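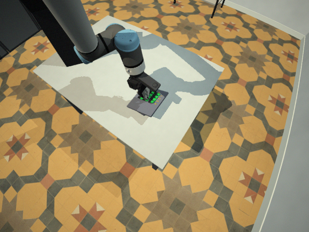
Search reports
Enter keyword
Go

Drying Time and Surface Colour of Lime Wash on Reclaimed Brick

Chrysoula Margaritis
2024-10-16

1. Purpose

The Eltwood site has a long garden wall of reclaimed clay brick, previously painted and since stripped. The owners want a white lime wash. The project compared two mixes on test panels to find which gave the more even colour after curing, and whether wetting the brick beforehand changed the result.

2. Materials

Both mixes used the same mature lime putty, thinned with tap water to the consistency of skim milk. Mix A was putty and water only. Mix B had a small addition of raw linseed oil, stirred in while the putty was still thick. No pigment was used in either. Bricks were taken from the spare pile behind the wall and brushed with a stiff nylon brush. Bricks with visible paint residue were put aside.

The bricks were laid in 4 panels with a weak lime mortar and left under hessian through August. Panels 1 and 2 received Mix A. Panels 3 and 4 received Mix B. Panels 1 and 3 were misted before each coat; the others were coated dry.

3. Method

Each panel received three thin coats, one per day, applied with a wide masonry brush. The panels stood on the south side of the Koda shed, out of direct sun. Relative humidity at the time of the first coat was 68 per cent. Drying was judged by touch with a clean cotton cloth pressed against the centre of the panel. A coat was recorded as dry when the cloth picked up no mark.

Colour was compared by eye against a printed grey scale in open shade. A colour meter was requested but not available within the project period.

4. Results

Misted panels took longer to dry than dry-coated panels for both mixes. The difference was largest on the first coat and small by the third. Mix B dried more slowly than Mix A in every case.

Panel 2 showed patchy colour and dusted when rubbed. Panel 1 was the most even. Panels 3 and 4 were slightly yellow beside Panel 1, with Panel 4 also showing faint brush marks at the joints.

5. Discussion

Dry brick draws water out of the wash before the lime can begin to cure, and the dusting on Panel 2 is consistent with this. The oil in Mix B seems to have reduced the effect, at some cost to colour. Rain resistance was not tested. The spare pile may also differ from the wall in porosity.

6. Recommendation

Use Mix A on misted brick. Repeat the rub test after winter.

Recent reports
Marinho Creek: Bank Erosion After Clearing
Rainwater Storage at Brarum, 2,000 Litre Tank
Gravel Paths and Surface Drainage
Hessian Covers for Fresh Mortar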